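Bubble wrap left on a top loader, remove before use?
Asked 10/4/26 in Laundry

Second-hand Pirihi top loader, still wrapped at the front and top. The lid opens fully. Can I run it as it is, or does the wrap block anything?

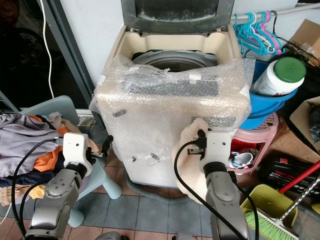 Lid up, wrap still on, drain hose at the base.

Answer 1 (2 votes)
Take it off. Wrap holds damp against the cabinet and you can't press the controls properly through it. Peel the tape slowly. Wipe the underside of the lid too, it's grimy. Then run one empty hot cycle.

Answer 2
mine has had its wrap on for years, no problem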